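Setting Up a Workbench for Your Height

Workshop tips

Most benches are built to a height that suits whoever wrote the plan. Someone five inches taller will stoop over the same bench, and someone five inches shorter will work with raised shoulders. Over a full day either one becomes tiring, and the work suffers before the back does: saw cuts wander, screws go in at an angle, solder joints need a second pass.

The notes below cover benches, stools, shelves and lighting in a one-person shop. They apply equally well to a desk in an office where small repairs or assembly get done.

Measuring yourself

Wear the shoes you work in. Stand on the floor surface you work on, including any mat. Let your arms hang, then bend your elbows to a right angle and have someone measure from the floor to the underside of the elbow. Write the number down. Overall body height is a poor substitute, as two people of the same height can differ by two inches at the elbow.

Take a second measurement with the arm hanging straight, from the floor to the crease of the wrist. You will need it for hand planing and other heavy work.

Choosing a height for the task

Fine work (soldering, wiring, carving, watch and clock repair): two to four inches above the elbow, with the forearms supported on the bench.

General assembly: at the elbow or up to two inches below it.

Sawing, planing, sanding by hand: near wrist height, so that body weight does part of the work.

No single surface covers all three. If there is room for only one bench, build it for the heaviest job you do regularly and raise the lighter work with a riser box. Going the other way, by standing on a platform, is possible but puts an edge on the floor that you will trip over sooner or later.

Riser boxes

A riser is a plywood box with no bottom, glued and screwed at the corners. Three-quarter-inch stock is sufficient. Make the footprint 16 by 24 inches and the height whatever the measurement calls for, usually six to eight inches. Add a cleat along the front underside that drops over the bench edge and stops the box from sliding back. A second cleat at the rear is unnecessary and collects shavings.

Cover the top according to the work. Cork or rubber sheet is good for small parts. For electronics, use a proper antistatic mat with a ground lead. Kitchen shelf liner is no substitute.

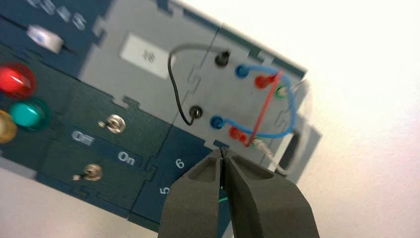 Panel sections with interlocking tabs, indicator lights at left.

Adjustable legs

Threaded feet give an inch or so of correction and are meant for leveling. They should not be used to change the working height, as a foot run out to the end of its thread will bend when the bench is pushed sideways.

Crank and electric frames are another matter. I have used the Skokska crank frame and the Clirkovetti electric frame under the same top. The crank frame is slower and holds its position better under hammering. The electric frame is easier to live with if the height changes several times a day. Both sway noticeably above 40 inches unless a rear crossbar is fitted. On the Clirkovetti, re-tighten the leg bolts after the first month, then once a year. The bolts on mine had all loosened slightly by July, having been fitted in the spring.

The parts sheet for the Skokska lists the rear crossbar as item 1196 and the wide feet as item 3344. Order both at the same time. The wide feet use longer bolts, and the crossbar kit does not include them.

Stools and chairs

A drafting stool that suits a 36-inch bench will usually be wrong for a 42-inch one. Aim for 10 inches between the seat and the underside of the bench top. Less than that and the thighs touch; much more and the shoulders come up.

Feet should rest flat on something. The ring on most stools is set for the longest legs likely to use it. Clamp rings can be moved with a hex key. If yours is welded, put a low box under the bench and fasten it to the stretcher so that it does not migrate.

Worn gas cylinders sink by degrees, and the user tends to adapt without noticing. Mark the column with tape at the correct height and check it now and then.

Shelves and storage

Keep everyday tools between hip and shoulder height. Above the shoulder, store only light items with a front lip on the shelf. Heavy items - grinders, vises not in use, cans of fasteners - go between the knee and the hip, never on the floor itself.

In a shop shared by a tall person and a short one, set the shared shelves to the shorter reach. The taller user loses very little. Perforated panels such as the Groen can be hung lower than the instructions suggest, provided the bottom row of hooks clears the bench by at least four inches.

Lighting

When bench height changes, the lamp has to change with it. A fixed lamp set for a low bench will glare into the eyes of a tall worker once the surface is raised. Mount the lamp to the bench top instead of the wall, on the side opposite the writing hand. The Ekwood arm lamp, model 1771, reaches almost 30 inches from its clamp and covers a riser box with some margin. Its clamp pad marks soft wood, so place a scrap of hardboard under it.

Checking the result

Work for an hour at the new height, then look at where your hands are. If the wrists are bent upward, the surface is too low relative to the tool. If the elbows are away from the ribs, it is too high. Change one inch at a time and leave each setting for a few days.

Record the final figures in pencil on the underside of the bench top, together with the shoes you were wearing.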